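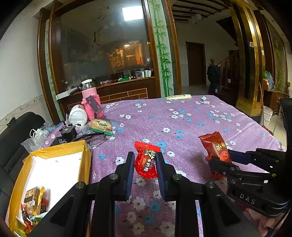

Got there just after 9 with the Engebretsen address written on the back of a bus ticket, wrong door first, then the right one. Notes typed up the same night so excuse the state of them.

The visit was to the student project that goes by Pulau. It's a one-term thing, second-years mostly, joint between the Zaninham college and the evening club at Odmont. The idea is teach packing by doing it with hand-held grippers, record every pick, then train on the recordings over the summer. No arm yet. The arm comes in the fall if the budget does.

Morning first. Short briefing, coffee, then straight to the table. Purple flowered cloth, yellow box, a heap of snacks and candy. They work in pairs with the students swapping every 4 rounds, which sounds fussy but wrists do get tired. I had a go. Squeezing is easy, letting go cleanly is not – small wrappers cling to the pad and you end up doing a little shake, and the little shake is exactly what they don't want in the recordings. Got told off for it twice. Fair.

Things I wrote down while standing there:

Target for the term is 300 good picks per pair. Best pair was on 92 when I arrived, and looking pleased about it.

A pick gets thrown out if the other hand helps. Also if you drop it and grab it again without starting over.

Crimped ends are a favorite grab point with beginners. The older students go for the middle of the packet, fingers either side, and come down slower than you'd think neccessary.

Twist-wrapped candy is its own problem. Rolls. One student has a theory about approaching along the long side, and there was an argument over it that ate most of the break.
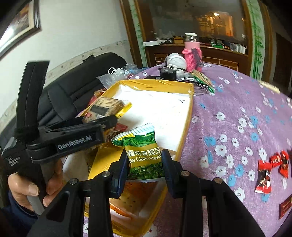

Two grippers over one box is the hard part. You have to agree who goes in first and nobody likes talking while recording, so they've worked out a sort of nod. Pairs who have done a few sessions hardly need it. New pairs bump. I asked if bumps get deleted and the answer was no, they get a tag and go in a seperate folder, could be useful later.

Lunch late. Noodles, good ones.

Afternoon was the review, all on laptops – play a clip, vote keep or toss, next. Slower than the picking by a long way. If I were running it I'd do the review in short bits through the day, people were flagging by 3 and the votes got generous. Said so, they'd heard it before from the Odmont side.

Questions I didn't get answered: what happens with soft stuff like bread, and whether the left-handers get their own set. Will email.

Worth the trip for anyone thinking of starting a club like this. Bring your own water, parking is behind the building, and ask for the 4 page handout at the start, I only got mine on the way out.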